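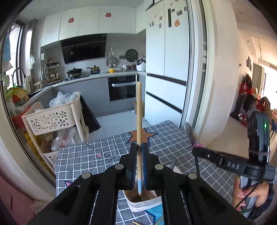
I've moved apartments four times in six years, and I want to write down what I know about packing a kitchen before I forget it again.

Start with the things you use least. In my case that was the cake pans and a fondue set from Pranab. They went into boxes in August and I didn't miss them once.

Small boxes for heavy stuff. I packed all my plates in one big Vindgate box the first time and the bottom gave out on the stairs.

Plates go on their edges, like records. Paper between each one, a folded towel under the lot. I've lost 3 plates in total, and all of them were stacked flat.

Knives: roll them in a dish towel, tape it, write KNIVES on the tape. My sister found one with her thumb.

I got a quote from Dekker for the last move and they wanted extra for packing the kitchen. I did it myself in two evenings and spent $50 on paper and tape. The van was still $194.

Open jars are not worth it. Oil especially – I had a lid come loose and it went through two cookbooks and a box of tea. Now I cook the cupboards down for a couple of weeks and give the rest to a neighbor. 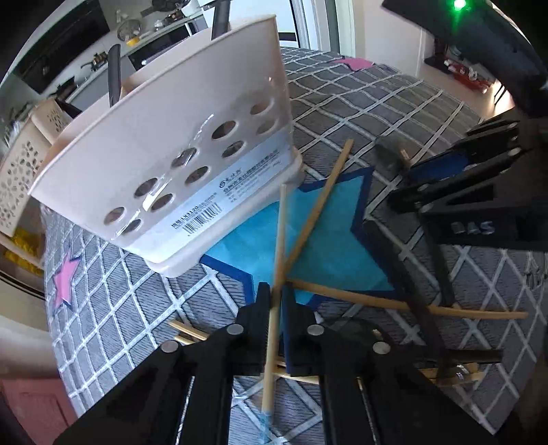 What do you do with all the loose utensils?
Leave them in whatever holds them, wrap the whole thing in a towel and tape it shut. At the other end you cut the tape and put it on the counter.

Pack one box for the first night and carry it yourself. Mine has a pan, a kettle, two mugs, dish soap, a sponge, a can opener and the coffee. It rides in the front seat.

Label the side of the box, never the top. Once they're stacked you can't read the top.

Dzintra asked about the fridge. Empty it the day before, wipe it out, prop the door with a towel. When it's in the new place, let it stand a few hours before plugging it in – longer if it traveled on its side.

Next up is the bathroom, which is mostly bags.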